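Budgeting for the second hand

5/24/21

The request went in this morning, so I can finally write down how we got to the number. A few people have asked me about it since January and I kept saying I would post something once it was settled. It isn't fully settled, but the form is out of my hands.

For anyone new here: I look after equipment for a small robotics group. There are five of us, we share one long room with another group, and our budget year ends in the summer. What we don't spend by then goes back. What we ask for in May decides what we can do until the following May. So May is when I stop doing useful work and start reading quotes.

The big item this year is a five-fingered hand. We have had a two-finger gripper for three years and it has been fine. It picks up boxes, it picks up blocks, it breaks rarely and the pads are cheap. But the work has moved on to household objects, and the gripper limits what we can try. Gerrit Shezi has been saying this for longer than I have, and he was right earlier than I was.

We got quotes from two suppliers, Segers and Ulley. I'm not going to post the full prices because both asked me not to. I will say that the two hands themselves came out close to each other, and that the difference was nearly all in what came with them. Segers includes the wrist adapter and the cable. Ulley lists both as extras, and also charges for the first calibration visit. Once I put everything in the same columns, the cheaper quote was the more expensive one by a good margin. I have made this mistake before, with a camera mount, and I was glad to catch it on paper this time.

Then there is lead time. Segers says 9 weeks. Ulley says it depends. I have learned to treat "it depends" as a long number, and if a hand arrives after the budget closes, the invoice lands in the wrong year and I spend a month writing emails about it.

The line I argued over most was spares. Fingers break. The people I talked to who own one of these all said so without being asked. A replacement finger is not a small purchase, and neither supplier keeps them on a shelf. I put in $4,000 for spare parts and repair. Wenceslao Domínguez, who signs for our group, thought that was high and asked what we would drop if he cut it. I said we would drop the hand, because a hand with a broken thumb and no money behind it is a paperweight. He left the line in.

The other thing I pushed for was doing as much as possible in simulation before the hardware shows up. We call the simulated setup Mora, after Gerrit's old street. It cost us a workstation and a better graphics card, both bought last year, and a lot of evenings. The idea is plain enough. If a task can't be made to work with a simulated hand, we should find that out before we own a real one, and if it does work we have a better idea of which sizes and weights to plan for.

Gerrit has built 46 tasks in it so far. Most are short: pick something up, put it somewhere, open something, close it. I asked him to pick the ones that would change what we buy, and we went through those together over an afternoon. Grasping a can sounds easy until you look at where all the fingers have to go.
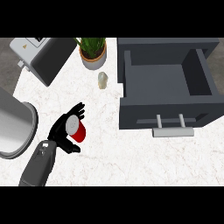
Vol. 3, No. 9

The number is from our internal newsletter, Junby, where the first half of this post ran in a shorter form. I have kept it so people in the group can find the matching page.

The can task is the one I used in the request. The hand has it tilted, with the silver top facing up and to the left, and there is an open drawer and a bin within the same small area. That matters for planning because the furniture has to be bought too. A test counter, a cabinet with a drawer that pulls out, a trash can, a few ordinary things to stand on the surface. None of it is expensive, but last time we left it off the form and ended up bringing things from home. This year it has its own line.

We also talked about whether to ask for two hands. The simulated tasks that need both are the more interesting ones, and Segers offers a discount on a pair. I decided against it. We have one arm rated for the weight, the second would need a new base and a new controller, and by then it is a different request with a different signature on it. I put a note in the plan for next year and asked Segers to keep the pair price on file. They said they would hold it until January.

What I still don't have is a good figure for training time. Someone has to learn to run the thing, and for those weeks that person isn't doing anything else. It doesn't go on an equipment form, so it never gets counted — I wrote it in the notes section anyway.

Wenceslao expects an answer in 3 weeks. If it is yes, the order goes to Segers the same day, and I'll post the final list with the lines that got cut.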